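Jatex Wrist Kit, two-finger – Lirnlow Shared Workshop equipment list

Bench 14. Booking required. Induction required for first use.
Page maintained by Amarachi Okafor. Last revised 21 Aug 2023.

Overview

The Jatex wrist kit is a parallel two-finger gripper with a small camera fixed at the wrist, built by members for the bench arm. It is meant for light handling of desk and office items: staple strips, small cartons, pens, clips, opened staplers. The kit bolts to the arm flange with four screws and is removed as one unit. The arm itself is listed on its own page.

Mechanical design is by Tanko Babalola. The control board and wiring are by Olanrewaju Haruna. The carrier plate was redrawn in April after the first one cracked at the cable exit, and kits built to the older drawing should not be refitted.

Specifications

Finger stroke, fully open: 74 mm
Mass with camera and cable: 905 g
Finger color: black
Supply: 24 V DC, fused at the bench
Control: Kavach driver board, USB to bench computer
Camera: fixed focus, wide lens, looks along the fingers
Recommended load: staple strips up to a full 5,000-count carton

Work surface

The standard task on this bench is stapler reloading. The stapler is opened and placed on the marble-pattern surface with a carton of staples and one or more strips, and the arm is driven by hand controller. Positions are not fixed. The operator is expected to move the items between runs so that the recorded approaches differ. 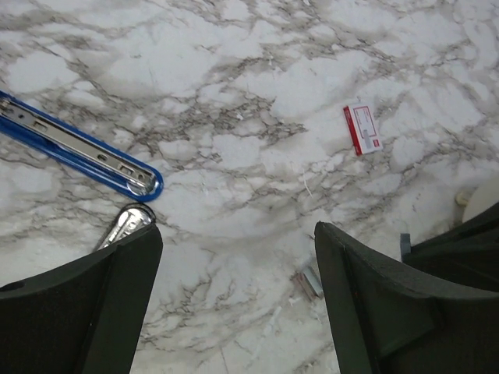 Strips are the hard part. A strip lying flat offers very little height to close on, and if the fingertips are set even slightly high they pass over it. Set tip height with the feeler strip in the drawer before each session, then lower by one sheet of paper. Do not set it by eye from the camera view. The lens is wide and the tips look closer to the surface than they are.

Strips also snap when squeezed across the ridges. Close on the long sides at the lowest force setting and wait for the current reading to level off before lifting. Short pieces can be left on the surface during a run and collected by hand afterward with the arm disabled.

A carton is easier. Approach it from the end, keep the wrist low, and do not press down on an open top. Partly emptied cartons tip over when gripped near the top edge – take them below the midline.
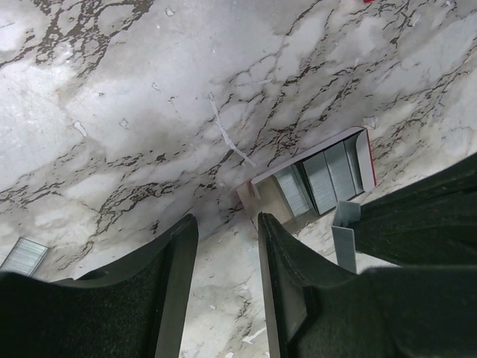 Open carton of staples near the fingertips, with strips outside the box.

Finger pads

Two pad types are kept in the drawer. Type A is a thin textured sheet and is the default for metal parts. Type B is soft silicone and is better on paper and card, though it picks up dust quickly and has to be wiped with alcohol between runs. Change both pads together. Mixed pads pull the part to one side as the fingers close.

Pad life on staple work is short. Olanrewaju logged 824 closures on one Type A pair before the edge began to lift. Replace any pair with a lifted edge or a cut in the face.

Known problems

Driver board drops off USB if the bench computer sleeps. Sleep is disabled in the Lirnlow account only.
Cable can catch on the housing past 170 degrees of wrist roll. A soft limit is set at 160. Leave it there.
Bright reflections from polished surfaces and chrome parts confuse the automatic exposure. Use the fixed exposure profile named Mohammed.
Right finger has slight play at full open. It closes true.

Included with booking

Gripper and camera, assembled
Hand controller
Pad drawer, feeler strip, 2.5 mm hex key
Brush and tray for loose staples

Staples are not supplied. Bring standard 26/6 strips. Clear the surface with the brush at the end of the session.

Induction is given by Babatunde Lawal or Abimbola Haruna and takes one hour. Request a slot through the booking page and quote bench 14.

Spare parts

Carrier plate, current drawing: print on request
Finger, left or right: print on request, allow two days
Type A pads: in stock
Type B pads: on order
Camera cable, 1.5 m: in stock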